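Can a robot clear the parts bench yet?
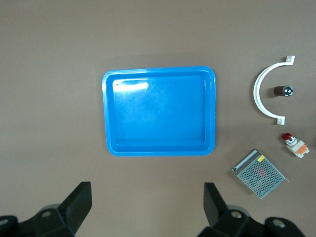

Fitzgerald asked us in May whether the sorting on its repair bench could be handed to a machine. Aisling Foley's answer is "for some of it." Her group at Cimuvel has been working through small parts of mixed shape, and the shape matters more than the weight. A red push button lying on its side gives two fingers something to close on. A white pipe clamp with a curved strip and flat tabs is harder to pick up cleanly. In the last round of 34 tries, 30 parts ended up in the tray. A person still does the same job in far less time. Foley expects to try the setup on the Fitzgerald bench for 2 hours a day, with someone standing by.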